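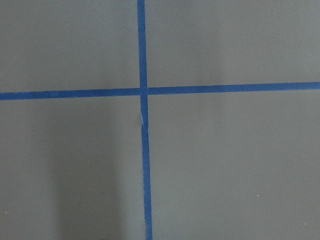

Sorting robot at Partington stopped by its own floor plan

14 April 2025

The parts-sorting arm at Hamby's Partington plant is back at work after a fault that had it placing small metal brackets, with great care and total confidence, in the wrong places.

The arm, a Jorkley unit installed in March, takes its bearings from a cross of blue masking tape on a gray work surface. A small camera near the gripper finds the crossing, and the software works out where everything else ought to be. The tape was a temporary measure while a machined alignment plate was on order. The plate is still on order.

Trouble showed up on the night shift, when operator Rangi Kingi noticed brackets going down 28 millimeters from where they belonged. The arm reported no errors. It logged 31 placements as successful before Kingi hit the stop button, and two of the brackets ended up on the floor, inside the guarded area. No one was hurt.

"It looked very pleased with itself," Kingi said.

Maintenance lead Ataahua Whitelaw spent most of the next morning on the motors, then the gripper, then the cabling, all of which were in fine health. She got to the tape after lunch. Her report blames a small pale crease just under the crossing, where the strip steps slightly to one side. The software had taken the flaw for part of the marker and shifted its whole map to suit.

Billex, which supplies the vision software, has sent an update that makes the arm stop and ask for help when the cross doesn't match its stored pattern. Until now it simply went with its best guess. Spokesman Paora Lowther called the episode "a calibration event" and said the earlier behavior was within specification, a remark that did not go over well on the shop floor.

The bigger worry for safety manager Stanisława Wilczyńska was the confidence score. The arm rated its position at 100 percent all night. She has asked for a second reference point, separate from the first, and a daily check signed by a person. She has also asked for the date the plate will arrive - twice, in writing.

Production fell behind by one shift. Plant manager Kane McKinnon said the delay would be made up and that no faulty parts had reached customers. A fresh roll of blue tape has been approved in the meantime.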